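Getting Paid Before You Run Out of Month

A reader who runs a small packaging outfit wrote in after our March issue to ask why, with a full order book and every machine running, the business account looks like a teenager's. Welcome to the world of being profitable and broke at the same time. It is a big world and the snacks are bad.

The trouble is nearly always timing. You buy materials today, you pay wages every other week, and your customer pays you when their accounts department has finished admiring your invoice. Say the terms are 30 days. In practice a big customer hears "30 days" the way my dog hears "off the couch."

At Hustus we went through our own ledger last winter, which we had been putting off with real skill. Our average customer was paying in 57 days. We were paying our suppliers in 26. In the gap between those two numbers we were, in effect, running a small and very generous bank that charged no interest and didn't even hand out pens.

The first thing we changed was the dullest. We had been sending invoices in a batch at the end of the month, so a job delivered on the second sat around for weeks before anyone was asked to pay for it. Now the invoice goes out the day the goods do. It cost us nothing except an argument with our software, Skukeck, which believes that invoices are a monthly event, like rent or a full moon.
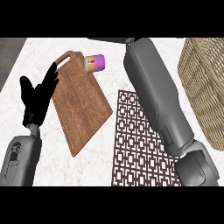
The second change was deposits. I had always assumed that asking for money up front would make us look desperate, and we were, a little, so it felt like giving the game away. We now ask for a third on any order over $1,000. Most customers said "fine" and paid. One said it was an outrage, and then paid. Our oldest account asked why we'd never done it before, and I'm still working on an answer to that.

Then there is the matter of early payment discounts. You will see these recommended everywhere, usually two percent off for paying within ten days. Do the arithmetic before you offer one. Giving up two percent to be paid 20 days sooner works out to a rate well above 30 percent a year, and there are credit cards that would blush at it. If you have a slow customer and a payroll coming, it may still be worth it. As a standing habit it's an expensive way to be popular. The customers who take the discount also tend to be the ones who were going to pay on time anyway.

Invoice financing deserves a mention, if only to stop the brochures arriving. A lender advances you most of the invoice, takes a fee, and hands over the rest once your customer coughs up. We tried it for one season through a firm called Oda. The money came inside 48 hours, as promised. The fees came faster. Read the part of the contract headed "recourse," which covers who is on the hook if the customer never pays. In our case the answer was us, in a smaller typeface.

A plain line of credit from a local bank turned out cheaper for us, but apply while you don't need it. Banks are like cats in this respect and will only sit on the lap of someone who seems indifferent.

Last, pick up the phone. We had one invoice, to an outfit I'll call Vukwood, that had gone unpaid through three polite emails and one that I had thought was quite stern. A single call established that the purchase order number was missing a digit and the invoice had been sitting in a queue the whole time. They paid that week. I now call every large customer a few days before the due date to ask whether they have everything they need, in the voice of a man who has all the time in the world.

Next issue: supplier terms, and how to ask for longer ones without your steel guy hanging up. Send your own late payment stories to the usual address. The worst one gets printed, with the names taken out.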